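# Garkgate Adds Knitted Garment Care to Its Soft Toy Repair Program 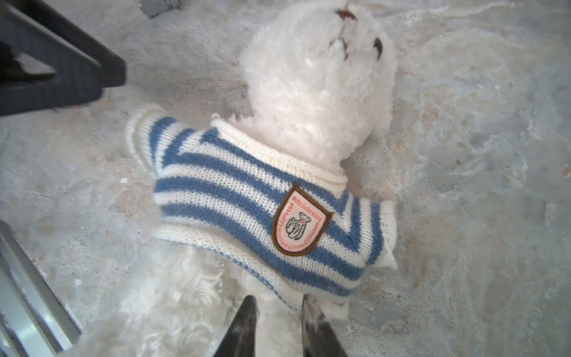
**By the Press Office**
*Product Care Desk, Garkgate*

TIRKELL, September - Garkgate has extended its soft toy repair program to dressed toys, covering knitted sweaters, collars, cuffs and sewn-on patches. Until now the Tirkell workshop accepted undressed toys only, and owners were asked to remove clothing before shipping.

The extension applies to curly and long-pile plush as well as short-pile toys. A white curly-coated toy in a blue and cream striped sweater is typical of the items now eligible. Sweaters with rolled collars and ribbed cuffs are accepted, as are garments with a shield-shaped patch or similar stitched badge.

Toy and garment are handled as separate items under one order number. Where the sweater is sewn to the body, it stays in place and the whole toy is surface cleaned. Where it comes off, the knit is washed flat in cold water, pressed lightly between towels and dried on a mesh rack. Collars and cuffs are reshaped by hand while damp. No tumble drying is used at any stage.

Curly pile is cleaned with a damp cloth, then opened with a wide-tooth comb, working from the tips toward the backing. Eyes and stitched noses are checked for loose thread before the toy is dressed again.

Patches are treated with more caution. Small printed lettering can fade with repeated washing, so the patch area is spot cleaned only. Lifting edges are resewn through the original needle holes where the knit allows it. Garkgate does not reprint or redraw worn artwork.

Replacement yarn is supplied by Femel in 80 shades, including 2 creams matched to aged plush - a common request for collars and hems. Almost 200 dressed toys were turned away in the year before the change.

Orders are logged in Ren, the workshop's tracking system, and owners receive a notice at intake and again at dispatch. Toys should be packed dry in a sealed bag, with loose buttons or thread in a separate envelope.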